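Ticket 1017
Queue: Weson Surfaces and Tableware – after-sales
Site: Salerton activity room
Items affected: Dreritari table, gloss top, brown wood grain; turned wooden bowl, pale
Category: Surface finish – marking
Priority: Normal
Opened: 12 September 2024
Status: Closed, monitoring

Summary

Dull ring on the tabletop where the wooden bowl is kept upside down between sessions. Ring does not come off with a damp cloth. Second, fainter ring next to it. Bowl also reported as "grabbing" the table when lifted.

Reported by site

The table is used for sorting and stacking with blocks and bowls. At the end of the day the bowl is turned over and left rim down on the table so dust does not collect in it. This has been the routine since the table was delivered in March and there was no trouble until recently. Now there is a ring in the gloss, the same size as the rim. It can be seen with the lamp on from the window side and is hard to see from anywhere else. A fingertip feels a slight drag on it. The bowl needs a small twist before it lets go of the table, and it makes a tick when it does. We have tried a damp cloth and a damp cloth with washing-up liquid. No change. Please advise whether the top is faulty.

Support, first reply

Please do not use polish, spirit or a scouring pad on the ring until we have more detail. Questions:

Has the bowl been oiled, waxed or washed in the past few weeks, and with what?
Is the bowl put down straight after washing?
Does the ring look white, or the same colour as the table and only less shiny?
Does the table stand near a radiator or in direct sun?
Are other things left on the top overnight?

Site

Bowl was oiled with Quispe bowl oil. The label on the tin says batch 129, contents 470 ml. Two coats, wiped off, back in use the following morning. Before that it had no treatment that we know of. It is wiped out and not washed as a rule.

Ring is not white. It is the colour of the table and less shiny.

No radiator near it. Some sun in the afternoon at one end, but the bowl is kept at the other.

Blocks are left out as well. They have not marked the table.

Support

Thank you. A white ring would point to moisture under the lacquer. A ring of the same colour with a drag to it usually means something is sitting on the surface, or that the top of the lacquer has been softened by contact. With a bowl oiled shortly before, the first suspect is oil that had not cured at the rim. End grain on a turned bowl takes up more oil than the side and gives it back slowly. The rim is also where a cloth tends to leave a bead.

Rim down is the worst position for this. The whole weight of the bowl goes through a narrow line and there is no air movement inside. Please confirm how the bowl normally sits and what is used around it.

Site

Position is as follows. The bowl goes rim down towards one side of the table, straight on the gloss, no mat. The green blocks are used around and over it during a session.
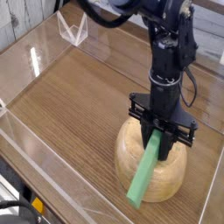 Bowl upside down on the tabletop, green block across its lower left side.

Two further points. The underside of the bowl, meaning the part that faces up when it is stored, feels dry to the touch. The rim feels slightly tacky at two places. We had not checked the rim before today.

Support

That fits. The upturned base has had air to it and the rim has not.

Proposed steps, in this order. Stop when one of them works and tell us which.

Step 1. Remove the bowl from the table. Stand it the right way up on a wire rack or on a sheet of plain kitchen paper, somewhere with air. Not on the table.

Step 2. Rub the rim firmly with a dry lint-free cloth until the cloth drags less. Change to a clean part of the cloth often. No water.

Step 3. On the table, warm water with a drop of washing-up liquid, cloth wrung out hard. Wipe along the grain lines, not across and not in circles. Dry at once. We know you have done this already. It needs repeating now that the source has been taken away.

Step 4. If the drag is still there, put a little plain vegetable oil on a soft cloth, work it along the ring for a minute, leave it for a few minutes, then repeat Step 3. Fresh oil will often lift half-cured oil. Try it first on the underside edge of the top.

Step 5. Leave the top for a day before judging the shine.

Dispose of the oily cloths outdoors. Lay them flat to dry or soak them in water first. Do not leave them bundled up in a bin.

Site

Steps 1 and 2 done. The cloth came away yellowish from the rim. Most of it came from the two tacky places.

Step 3 done. The faint ring has gone. The main ring is still there but the drag is less.

Step 4 tested under the edge, no effect on the finish. Then done on the ring, once. The drag has gone completely. Dull line still visible with the lamp low. Leaving it overnight.

Site, next day

Line is shorter. What remains is an arc, perhaps a third of the ring, on the side nearest the middle of the table. Smooth to the touch. Without the lamp we cannot find it.

Is there anything against repeating Step 4?

Support

Nothing against one repeat. After that leave it alone. If the surface is smooth and only the shine differs, the oil is off and what is left is a slight change in the lacquer where it was softened. Some of that recovers over time. Rubbing will make it worse, and on a gloss top a rubbed patch shows more than the ring did.

For the record, is the patch of glare at the far side of the top the same with the bowl removed? We ask only to rule out a general loss of gloss.

Site

Yes, same. It moves when we move our heads, so it is the light. The rest of the top reflects evenly.

Step 4 repeated once. No further change. Arc still there with the lamp, otherwise not.

Support, on the bowl

The bowl should stay off the table until the rim has cured. The tin will give a time for the oil, but that assumes a thin coat and free air. Test it this way: put a piece of white kitchen paper on a flat board, set the bowl rim down on it with a light book on top, leave overnight. If the paper shows a mark, the rim is not ready. Repeat each night with fresh paper.

If there are still marks after a week, wipe the rim lightly with a cloth dampened with white spirit, away from the table, and start the test again.

Site, later entry

Paper test results:

First night: clear yellow arc, two darker spots.
Second night: arc, no spots.
Third night: very faint line on one side.
Fourth night: nothing.
Fifth night: nothing.

Total 5 nights. White spirit not used. Bowl back on the table, right way up, on a cork mat.

A question from the people who set up the table. The bowl is turned over on purpose during some of the sessions so that blocks can be balanced on it or leaned against it. Does this have to stop?

Support

No. A few minutes rim down during use does no harm on a cured rim. The problem was storage overnight with fresh oil. Points to keep to:

Rim down in use is fine. Rim down overnight only on the mat.
Lift the bowl to move it. Sliding it rim down will put fine scratches in the gloss, and grit under the rim makes them deeper.
Wipe the top before turning the bowl over.
After oiling, keep the bowl off lacquered surfaces until the paper test is clean two nights running.
One thin coat is enough for a bowl that holds nothing wet. Go over the rim a second time with a dry cloth after a quarter of an hour.

With regard to the mat, cork or felt is suitable. Avoid soft rubber or vinyl mats on this top – some of them leave a mark of their own, and that one does not wipe off.

Site

Understood. We had a rubber mat lined up and have sent it back.

Is the block material a risk? They are light green, look like plastic, and get left against the bowl and on the table.

Support

We did not supply the blocks and cannot say what they are made of. Hard plastic that has left no mark since March is unlikely to start. If one ever feels sticky or goes cloudy where it touched the oiled bowl, wash it and keep it apart. The blocks should be wiped once in any case, as they have been in contact with the rim.

Site

Blocks wiped. One had a slight film at the end, came off with soapy water. No cloudiness.

Resolution

Cause: uncured bowl oil at the rim, transferred to the lacquer during overnight storage upside down. No fault found in the tabletop. No fault found in the bowl. Nothing to suggest a fault in the oil; two coats applied and bowl returned to use too early.

Action: source removed, residue lifted with vegetable oil and soapy water, bowl cured on paper, storage changed to right way up on cork.

Remaining: faint arc in the gloss, visible under a low lamp only. Site accepts this. Recoating the top was offered and declined, as the table would be out of use for longer than the mark justifies.

Follow-up: site to look at the arc again in March with the same lamp at the same side. Reopen this ticket if it has spread or if the drag returns.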